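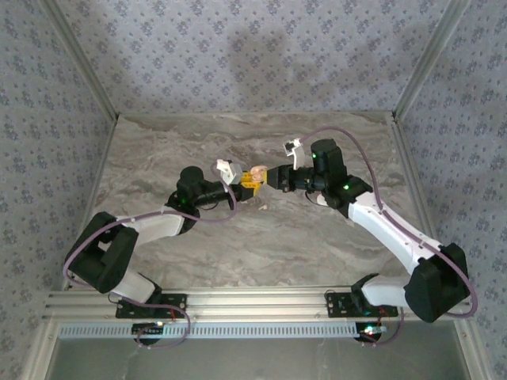

The Lurora small electronics reuse project has completed its third period of work under the Plukora grant. Activity in this period centered on wireless earbuds and their charging cases, which remain the largest single category of items received from the collection points in Jusov. The change of work surface approved in the last report has been carried out, and handling now takes place over the gray marble pattern in place of the white matting used previously. Small pale parts are easier to find on it, and staff have asked that the same finish be used at the second location.

Intake and sorting

A total of 144 earbud sets were received and logged. Each set is checked for completeness, matched to its case where possible, and placed in one of 3 streams: reuse, parts, or recycling. Sets with a missing earbud are held until the end of the period in case a match is received. In 20 instances a match was found, and those sets were moved from the parts stream to reuse.

The written handling procedure was revised in May. It now requires that the case be opened and emptied before any cleaning begins, and that both earbuds remain on the work surface until the log entry is finished. 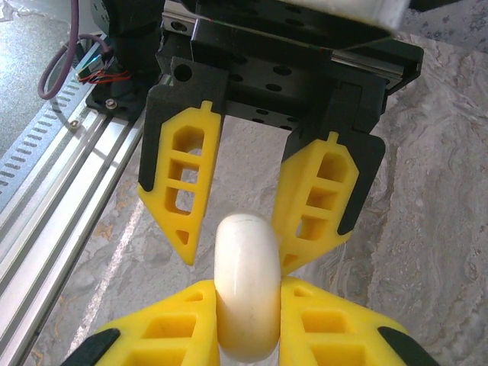 Riet Maes observed that the revised procedure is clear on cases but says too little about loose earbuds that arrive in bags with no case at all, and asked that a separate log sheet be introduced for them before the next intake. The project team agrees. A draft sheet has been circulated to Godelieve Dekker and Jasper Bakker for comment.

Cleaning and inspection

Cleaning remains the slowest stage. Glossy cases show scratches and residue that are hard to judge under the overhead lights, and several sets were inspected twice for this reason. The team has tested a lower lamp position and a softer cloth. The cloth has been adopted. The lamp position is still under review, as reflections on polished surfaces

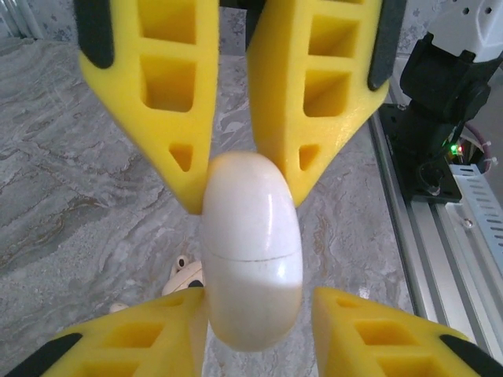 can be mistaken for wear along the lid seam. A decision is expected early in the next period. Until then, any case with a doubtful seam is to be set aside for a second reader and not graded on the same shift.

Supplies and spending

Spending was within budget. Of the equipment line, about 2,000 was used for trays, cloths, lighting, and replacement labels from Orozco. One delivery of labels was the wrong size and has been returned; the credit will appear in the next statement. No transfer between budget lines is requested.

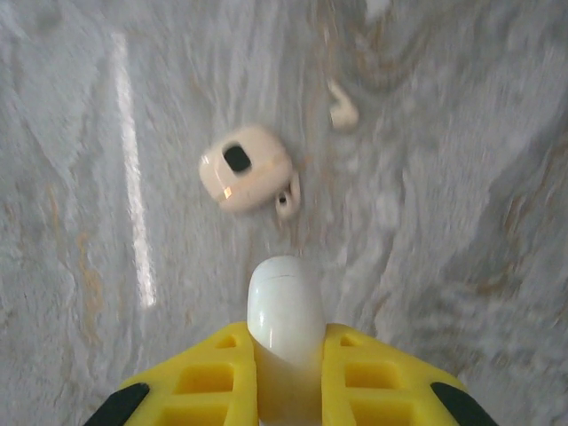

White charging case and two earbuds on the marble surface.

Next period

The team will introduce the loose earbud sheet, settle the lamp position, and begin sorting at the second location. Viera Lukáč will oversee the move of the shelving. Questions on this report may be sent to Kwesi Boateng at the project office.

Projects > Lurora > Reports > Progress report, period three
Overview | Reports | Budget | Collection points | Contact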